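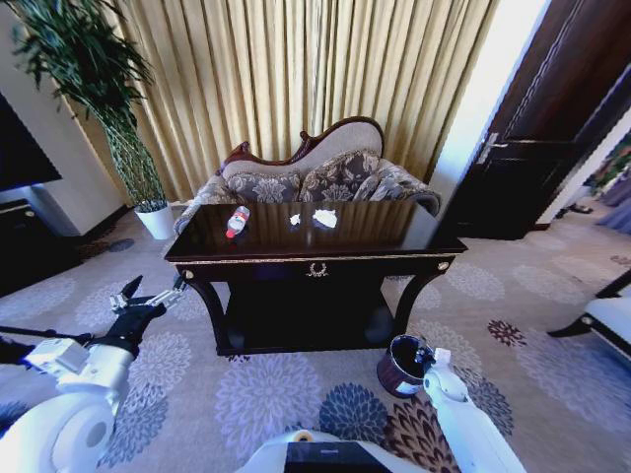 Cahier d'atelier, projet Privus - 12 décembre

Poste : débarrassage de table basse, salon meublé, site de Drallbridge. Configuration à deux bras, bac posé au sol devant la console. Objets du jour : petit flacon plastique, mouchoirs en papier froissés.

Rappel du périmètre. Morkeo nous demande de couvrir le passage intermédiaire dans les salons communs, celui qui a lieu entre deux ménages complets. Aujourd'hui il est fait par les agents d'étage, à pied, avec chariot. Le robot ne prend que les déchets légers et les petits contenants. Coussins, vitres, tapis et sanitaires restent hors périmètre. À répéter aux chefs d'équipe, la question revient à chaque passage de poste.

Réglages

Force de serrage abaissée pour le papier. Au réglage précédent les mouchoirs étaient saisis correctement mais restaient accrochés aux doigts à l'ouverture. Ajouté une temporisation de 500 ms au-dessus du bac avant le retrait du bras. À revoir si le temps de cycle devient gênant.

Approche du flacon : deux stratégies distinctes selon qu'il est debout ou couché. Couché, la prise se fait par le travers et la pince doit descendre très près du plateau. Marge verticale fixée à 3 mm. Ne pas descendre en dessous sur un plateau verni, un contact latéral laisse une trace et c'est l'agent qui devra l'expliquer au client.

Surface réfléchissante : le plateau renvoie les plis du rideau et le bas du canapé. La segmentation prend par moments un reflet pour un objet clair. Contournement provisoire par seuil sur la profondeur. Le vrai correctif est à prévoir côté perception, ticket à ouvrir.
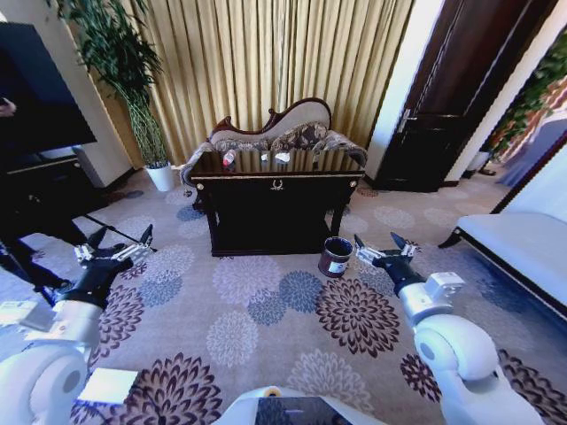 Position du bac. C'est le point qui a pris le plus de temps. Le bras droit l'atteint sans rotation du tronc à condition qu'il soit devant la table, un peu à droite. Décalé de 10 cm vers la gauche, la trajectoire passe trop près du bord du plateau et la planification échoue. Sur plan, cela se règle avec un repère au sol. Dans un salon occupé, quelqu'un aura poussé le bac du pied. Deux options : détection du bac à chaque cycle, ou bac embarqué sur la base. Préférence pour la seconde, mais la mécanique n'est pas chiffrée.

Effets sur l'équipe

Notes prises pendant la réunion avec les agents du matin, à reprendre au propre.

La tournée intermédiaire est jugée pénible pour le dos (tables basses, gestes répétés), mais c'est aussi le moment où les agents voient l'état des pièces : ampoule morte, tache, fenêtre restée ouverte. Si le robot prend la tournée, cette remontée disparaît. Notre cahier des charges n'en disait rien. Proposition : le robot transmet une vue de la pièce en fin de cycle, et un agent la valide depuis la tablette Kozma. Cela crée une tâche nouvelle qui n'est attribuée à aucun poste pour l'instant.

Les objets ambigus sont l'autre sujet. Un flacon presque vide est-il un déchet ? Les agents tranchent au jugé et assument. Le robot ne doit pas trancher : tout ce qui n'est pas dans la liste fermée reste sur la table et déclenche une demande. Conséquence pratique, l'agent d'astreinte sera interrompu plusieurs fois par service. Il faut que ce temps figure dans le planning, sinon il sera pris sur les pauses. 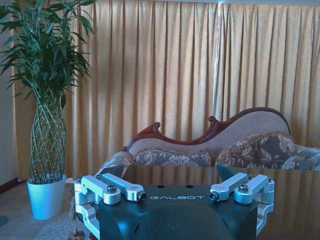
Maintenance de premier niveau : les agents acceptent d'essuyer les doigts de la pince en fin de service, pas de toucher à la visserie. D'accord avec eux. Prévoir une fiche d'une page, avec l'arrêt d'urgence en tête, et une vraie formation payée sur le temps de travail. Morkeo évoquait une vidéo à regarder chez soi - refusé en réunion, je transmets tel quel.

Horaires : le créneau du matin serait libéré en partie. La direction du site parle de le réaffecter au linge. Rien n'est écrit. Tant que ce n'est pas le cas, éviter d'annoncer un gain de temps dans nos comptes rendus.

Reste à faire

Relancer une série de près de 200 cycles avec flacon debout et flacon couché alternés.
Ouvrir le ticket reflets.
Chiffrer le bac embarqué.
Demander à Kozma si la validation à distance peut être horodatée sans identifier l'agent.
Envoyer la liste fermée des objets aux chefs d'équipe pour relecture, version papier comprise.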